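Hand-held gripper comparison: frequently asked questions

Which grippers are you comparing?
Two hand-held models, the Gomance and the Allalier. Both have a camera mounted on the tool, looking down past the fingers. Mirjam Leemans runs the trials and Yvette Robichaud checks the footage.

How is each trial set up?
Every clip begins with the fingers open above the table. The operator holds still for a moment before reaching for anything.
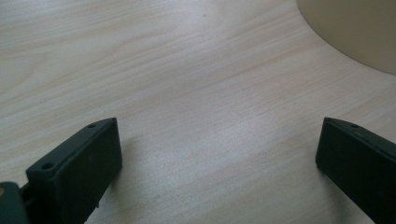 We keep the opening pose because it tells the software how wide the jaws are. A clip without it goes in the reject folder. So far we have 1,113 usable clips, and the target is 4,000.

Do I need to recalibrate after changing fingers?
Yes. The finger pads are held on with screws, and a small shift in seating changes the reading. Recalibrate after a camera swap too. It takes almost 200 seconds on the Tirkdale controller.

Why do you test with clear plastic?
Cameras have trouble with it. Reflections from the fingers show up in the walls of a cup, and water drops add bright points that some trackers follow by mistake. A gripper that does well with boxes can do poorly with a cup. 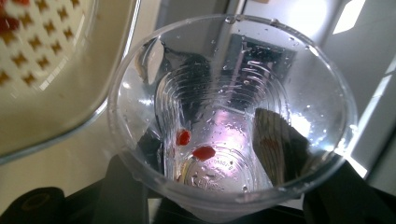 Clear cup with water droplets inside, seen from the gripper camera.

Can I use my own cups and trays?
You can, but log them. Write down the material and whether the item is clear. We had to drop 112 clips in January when the item sheet was left blank.

Does glare on the table matter?
It can. A light wood top picks up a sheen under overhead light. Leave exposure locked for the whole session and don't move the lamp between clips.
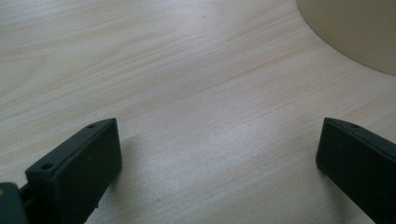 Will the trials cover robot arms?
Later on. Rianne Verstraete is fitting the same fingers to a Hendriks arm so the two sets of footage can be compared. There is no date for that yet.

Who do I contact about a faulty unit?
Iraís Solís. Include the unit number and the last clip recorded.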